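**Notes for my talk, "Labels that people can read"**
Maiara Queiroz, Furtado meeting, slot after the coffee

(Speak slowly. Water on the left side.)

**Slide 1: hello**

Good morning. My name is Maiara, and I take care of signs and labels at the Unddale public library. English is my third language, so if a word comes out strange, please raise your hand and I will say it again.

I want to speak about small text: shelf labels, room names, the paper beside the copy machine. Small text is cheap to print and expensive to get wrong.

**Slide 2: how we began**

When I started, we had 516 labels in the building. I know the number because Daiane Leite and I wrote every one of them into a table. It took most of March.

- 311 were printed in capital letters only
- many used a word that only the staff understands ("Circulation")
- four languages, but never the same four

Pause here. People usually laugh at "Circulation." Wait for it.

**Slide 3: what the visitors told us**

Edileuza Toledo stood near the entrance in the late afternoon and asked people where they wanted to go. She did not ask if they liked the signs. I recommend this. If you ask a polite person about your sign, the person will say it is very nice.

The most common answer was the toilet. The second was the place where you pay a fine. Our sign for the fines said "Account Services," and it hung behind a door that stays open all day.

**Slide 4: bright rooms**

White walls and strong light are pleasant for reading a book. They are hard for a pale label. Gray letters on white looked elegant on my screen, and on the wall they disappeared.
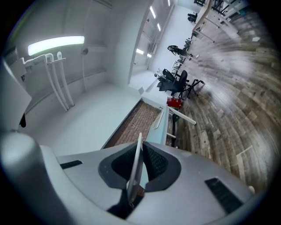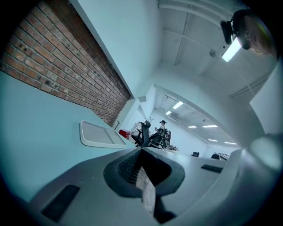 After this we changed to very dark blue letters on a cream background, with no shine on the surface. Melquiades Espinoza wanted black and yellow. We tried it for one week in the children's room and it felt like a building site. He agreed in the end, but please do not ask him about it at lunch.

**Slide 5: the rules we use now**

1. One label, one message.
2. Use the word the visitor uses.
3. First letter large, the rest small.
4. Put the label where the person stops, and check this with your own feet.
5. Read it aloud to someone who does not work here.

Rule 5 is from Heloísa Camargo. She reads every new text to her father on the telephone. If he asks "what does it mean?", the text comes back to my desk.

**Slide 6: money and time**

We spent 700 on card, ink and holders. The typeface is Villow, which we already had. Nearly 425 labels remain today, so we removed more than we added. Some walls have nothing on them now, and I have not received a complaint about an empty wall.

What is not finished: the elevator. The text there is fixed by the company that repairs it, and they have not answered my second letter. Also the map at the back entrance still shows the old music room.

**Slide 7: questions**

If there are no questions, tell the story of the sign "Please do not use this sign."

If somebody asks about braille: yes, on all room doors, made with the help of a reader from the town. Her corrections are in the handout, page two.

Handouts are on the chair near the door. Leave by 11:20, the next speaker needs the cable.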